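Chapter 7
Fan Pages, Gossip, and the Business of Being Known

I started reading celebrity magazines in the checkout line when I was nine, and I never really quit. So when my editor asked which chapter I wanted to write first, I picked this one before she'd finished the question.

We're going to look at how a singer's private life turns into a product. My main case is Samonte, a pop duo out of Skurnwood whose first single sold 626 copies in its opening month. Two years later they couldn't buy socks without somebody posting it. The songs got better, sure, but I think the breakup rumors did a lot of the lifting — and the rumors came from a fan site called Hellex, run out of a spare bedroom.

I read 151 Hellex posts for this chapter (my eyes have forgiven me, mostly). Very few of them mention music at all. They're about who sat next to whom, who unfollowed whom, and one very long argument over a borrowed jacket.

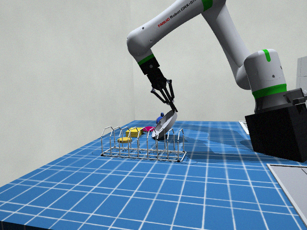 7.1 Where a Rumor Starts

Pick any big piece of gossip and try walking it backward. You'll usually pass through a dozen sites quoting each other before you hit one comment with no source. With the Samonte breakup, I ended up at a message board for the Trurkcombe music festival, where a poster said the two had arrived in separate cars. That was the whole story! By Tuesday it had been shared 1000 times, and the cars had become separate houses.

Before you read on, write down the last rumor you believed and where you heard it. We'll come back to it in 7.3.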